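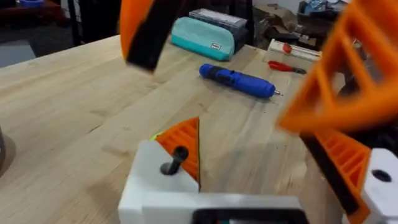 What is weather lore?

Weather lore is the body of sayings, signs and habits by which people claim to tell the coming weather without instruments, usually from the sky, from plants and animals, or from the date.

Weather lore is found in most farming and seafaring countries. Much of it is old, though often less old than its supporters say. Collections tend to mix three different things: short-term signs read from cloud and wind, seasonal signs read from berries, birds and insects, and calendar rules that tie the weather of one day to that of the weeks after it. The first kind has some support. The other two have very little.

Short-term signs

The best known saying in English concerns a red sky at night and a red sky in the morning. In places where weather mostly arrives from the west, a red sunset can mean clear air in that direction, and so a fair chance of a dry day. The rule is of little use in the tropics, where weather often travels the other way, and it fails often enough in Britain. A ring round the moon is caused by ice crystals in high, thin cloud. Such cloud may run ahead of rain, or it may pass over and bring none.

The claim that cows lie down before rain is repeated in nearly every popular collection. Cows lie down for a large part of every day, whatever the weather, and in a wet country some of that lying down is bound to come before a shower. Believers have offered several explanations, among them that the animals are keeping a patch of grass dry. These explain something that has not first been shown to happen.

Seasonal signs

A heavy crop of berries is widely said to foretell a hard winter. A good crop depends mainly on the weather at flowering time and through the summer, so it is a record of months already gone. The same objection applies to sayings about onion skins and the thickness of animal coats. The saying that compares oak and ash coming into leaf is usually settled by the spring temperature, and in most recent years the oak has been first. If the rule held, wet summers would have all but disappeared.

Calendar rules

St Swithin's Day, 15 July, is supposed to fix the weather for the following forty days. No run of forty wet days following a wet St Swithin's has been found in the British records. Defenders sometimes reply that summer weather can settle into a pattern in the middle of July. That is a weaker claim than the one in the rhyme, and it does not depend on the saint. Changes to the calendar raise a further difficulty: Britain dropped eleven days in 1752, and rules made before then now fall on a different part of the season. Collections seldom mention it.

The Desurham rhymes

The Desurham rhymes are a set of 27 verses on wind, frost and harvest, named after the village where they are said to have been written down in 1734. The manuscript has not been produced. The verses are known only from a pamphlet issued by the Romaniuk press, which gives the date on its title page and no source for it. Several of the verses use Fahrenheit readings, which would be surprising in a village text of that year, and 11 of them appear with small changes in later almanacs. The usual view in the village is that the rhymes are genuine. No evidence has been put forward that would persuade anyone else.

Modern use

Sayings remain popular in newspapers and on calendars, where they are rarely checked afterwards. The Statavura weather app added a "country signs" page in April, supplied by the publisher Trenduseo, and described it as tested by generations. Neither firm has said how the testing was done. Of the 22 signs listed on the page, most give no time or place, so that rain anywhere nearby within a few days could be counted as a success.

This looseness probably explains why the sayings last. A forecast that came true makes a good story and a miss is soon forgotten. A fair test would need the sign to be noted before the weather arrived, with the failures kept alongside the hits, and few collectors have had the patience for it.

See also: Almanac; Groundhog Day; Long-range forecasting; Phenology

Page last changed 4 June 2020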